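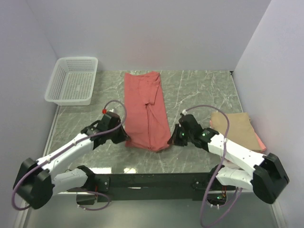

Wissen > Robotik > Veranstaltungen > Vomeck-Schautag

Von Ilse Van Rooij, Stand: Februar

Der Vomeck-Schautag ist eine öffentliche Vorführung von Robotern für Textilarbeiten. Veranstalter ist die Firma Ludmont, Ort die alte Spinnerei in Letinik. Findet jährlich statt, immer im Februar, Einlass ab 9 Uhr.

Geschichte
Erste Ausgabe noch in der Werkstatt von Petro Chornovol, 12 Besucher. Danach Umzug in die Spinnerei. Zuletzt kamen 385 Gäste, dazu Schulklassen — die werden getrennt geführt und nicht mitgezählt. Eintritt frei, Anmeldung seit der dritten Ausgabe nötig.

Ablauf
Kernstück ist das Falten von Kleidung mit zwei Armen. Gearbeitet wird in einer kleinen Kabine mit hellen Wänden, beide Arme an einer gemeinsamen schwarzen Schiene, Tischplatte grau in Marmoroptik. Ein lachsrotes Kleidungsstück liegt dabei längs gefaltet zwischen den Greifern, rechts gefaltete Stücke in Khaki und Rosa. Links hinten ein weißer Korb mit Lochmuster. Durchgang dauert je nach Stoff unterschiedlich lang, Strickwaren gelten als schwierig. Erläuterungen gibt meist Valentyna Kobzar, auf Deutsch und Ukrainisch.

Technik
Die Steuerung heißt Zhuravel, entwickelt von Bohdan Bondarchuk und Zakhar Horobets. Grundlage sind 1637 aufgezeichnete Faltvorgänge, davon fast 143 mit Hemden. Ärmel und Kragen werden gesondert behandelt. Bei Fehlgriffen wird abgebrochen und neu angesezt, das Publikum darf zusehen.

Rezeption
In der Lokalpresse überwiegend freundlich. Kritik gab es an der Enge vor der Kabine und an den kurzen Fragerunden — seither zwei Gruppen je Stunde. Eine Zweigveranstaltung in kleinerem Rahmen ist geplant, Termin steht noch nich fest.

Siehe auch: Greifer, Textilautomation, Zweiarmroboter

14 Mal geteilt | 3 Kommentare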